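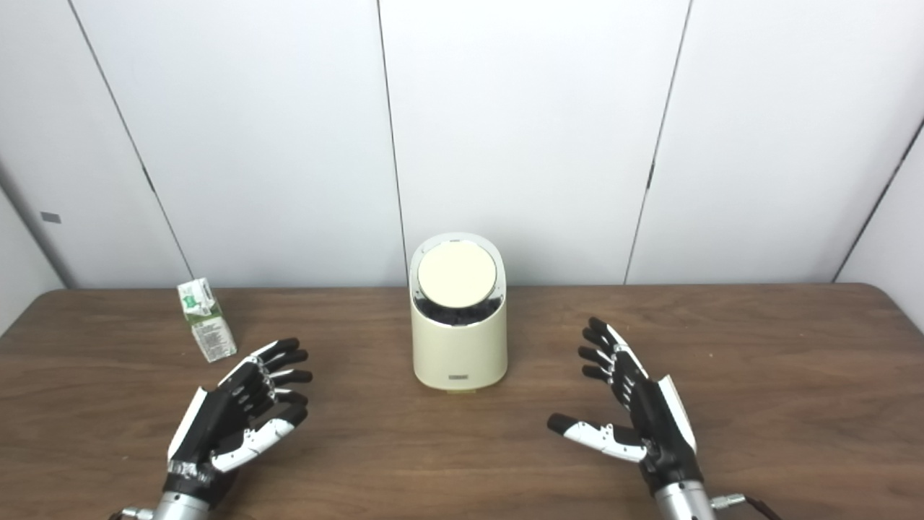

The bin, on the table, lid up. Carton for scale.

Countertop bins: does anybody still like theirs after a month?

crumbtray
Posted 7:12 am
I've had the little cream one for five weeks and I have opinions. It looks nice on the wood, I'll give it that. Round, matte, tilting lid with a silvery rim. It looks like it should play the radio. But I'm now emptying trash twice a day like it's a pet. One drink carton and it's half full. Is this what people want from a bin?

Undale_Lou
Posted 7:40 am
Flatten the carton.

crumbtray
Posted 7:44 am
I do flatten the carton. Then it unflattens in there and pushes the lid up.

pocketlint43
Posted 8:05 am
Cartons go in recycling anyway, at least where I live. The tabletop bin is for tea bags, twist ties, the sad end of the cucumber. I've had a Cudwood one since last July and wouldn't go back. The big can is under the sink behind a door I have to open with wet hands, so everything used to sit on the counter until bedtime.

gravyboatcaptain
Posted 8:31 am
Can't agree. A bin on the table is a bin on the table. You eat there. I don't care how rounded the edge is.

pocketlint43
Posted 8:36 am
You keep a butter dish out all summer, you told us so in the butter thread.

gravyboatcaptain
Posted 8:38 am
Butter is food.

Undale_Lou
Posted 9:02 am
What are you lining it with? I see something dark in there. If it's regular kitchen bags you've got about four times more bag than bin, and that's where your room went.

crumbtray
Posted 9:20 am
Regular kitchen bags, yes. Black ones. I bought the giant box and I'm going to finish the giant box.

Undale_Lou
Posted 9:23 am
Well, there you go. Bathroom size. Fold the top over the rim one inch and quit.

fawzyfan
Posted 10:15 am
Had a Fawzy and a Skumidico. The Fawzy lid wouldn't stay up, so you needed one hand for the lid, one for the plate, and one for the fork. The Skumidico stayed up fine and then wouldn't go down. I use a cereal bowl now and dump it after dinner.

gravyboatcaptain
Posted 10:19 am
A bowl! Thank you.

pocketlint43
Posted 10:27 am
So an open bin.

crumbtray
Posted 12:50 pm
Tried a bathroom bag. There is noticeably more bin in the bin. I'm annoyed about it. Still want to know how you all clean under the rim, a toothbrush gets most of it but there's a line of coffee grounds I can't reach.

Undale_Lou
Posted 1:06 pm
Cotton swab, dish soap. Or stop putting loose grounds in it.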